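Stotside Parish Headcounts: data card

November, by Chaltu Admasu

Stotside is a table of who lived where in one small valley, taken from parish registers and ratebooks up to 1920. I started it because people kept telling me the valley "emptied out" when the mill closed, and I wanted to see the numbers. They are far more interesting than the story! Families moved uphill, doubled up with cousins, came back, and moved again.

Each row is one household in one year. There are 8 columns: year, township, house name, surname, adults, children, lodgers and source. Blank means the register says nothing. Zero means the clerk wrote a zero, and please keep those two apart when you add things up (I mixed them up in the first release and lost a whole hamlet).
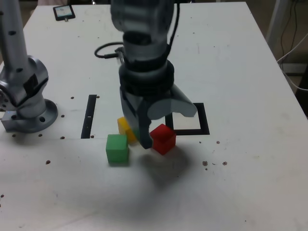
Green, yellow and red cubes under the gripper.

The files come in 2 parts. The Joris part covers the lower townships and is nearly complete. The MacLeod part covers the hill farms, and it has gaps wherever the ratebook pages were too faded to read. Spellings of surnames are left exactly as written, so search loosely. I love the three ways one clerk found to spell his own neighbor's name.

Everything is plain CSV, so Dasel or any spreadsheet will open it. Join on township plus house name, never on surname.

Please don't use the totals to say the valley was "too full" or "too empty" in a given year. The registers count heads, and they have nothing on acres, wages or how much anyone ate. Lodgers are also badly undercounted, especially at harvest.

Corrections are very welcome, and old family letters even more so! Open an issue with the row, the source page and your reading. I go through new ones on Sunday evenings.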